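Is the "secret" island worth the ferry? We asked the woman who runs its oldest guesthouse

October 1, 2022

Every travel list seems to have a "secret" island on it now, and for a while that island has been Hovum. I went over expecting to be sold something. The owner of the Balent, a guesthouse above the harbor, wasn't selling very hard.

"People get off the boat and ask me where the secret part is," she said. "I tell them it's closed on Mondays."

The Balent has 5 rooms, and 4 of them face the water. The brochure I picked up at the ferry office calls all of them sea view. When I put this to her she shrugged. "The last one has a sea view if you open the bathroom window. I tell people that on the phone. I don't write the brochure."

What about the "private beach" that keeps turning up on booking sites? "It's the town beach. You walk down the same steps as everybody else." 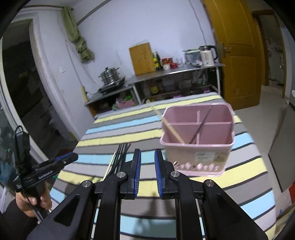 Prices were harder to pin down. The Inga, the new hotel across the bay, lists a suite at 635 a night in high season, breakfast extra. I asked whether any room on the island could be worth that. "For the bed, maybe. They have very good beds. For the quiet, no, you can get the same quiet from me." She would say that, of course, and I did hear scooters until well past midnight.

She was more careful about the Gredano trail, which the tourist office promotes as an easy family walk. "Easy in April. In August I've had guests come back gray in the face." The leaflet says 3000 people walk it each year. She doesn't know who did the counting, and the office didn't answer my email.

So would she come here on vacation herself? She thought about it for a while.

"In the spring, for a couple of nights," she said. "Then I'd want to see a movie."

The ferry back left forty minutes late.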